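Equipment Planning Gallery: Manipulation Workspace, Sterkbridge Laboratory

The images on this page accompany the equipment request for the coming budget year. They were rendered in the simulated workspace used by the Grarnwood project and are provided for department heads reviewing the request. Questions on cost should be directed to Deirdre Tully, and questions on technical scope to Subira Nyanda.

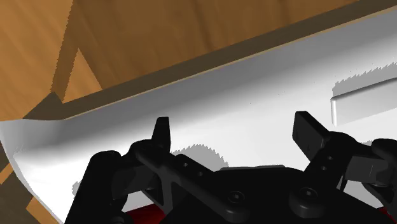 Gripper with fingers open at a smooth white object.

Gripper fingers are budgeted as a separate line. The request covers 9 spare sets, to be held in the Sterkbridge stockroom and issued against a signed form. Replacement fasteners are charged to general supplies.

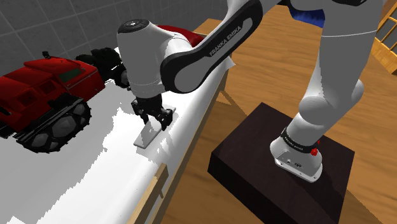

Franka Emika arm on its pedestal, with the gripper above a thin gray plate.

Mounting is the item most often left out of earlier requests. Applicants should include the pedestal, floor preparation and cabling in the same quote as the arm. Quotes remain valid for 30 days, and late renewals must be approved by Fletcher Bright.

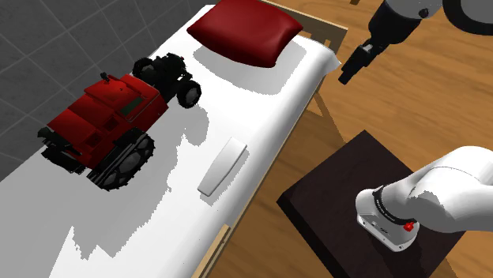
Simulation time is requested at 278 hours for the year. Household layouts will be tested in software before any furniture is purchased for the physical room, and the furniture list will be submitted separately in June. Floor plans should show the full reach of the arm as well as its base.

Comments on the request are due to Jadwiga Nowicki by 27th February.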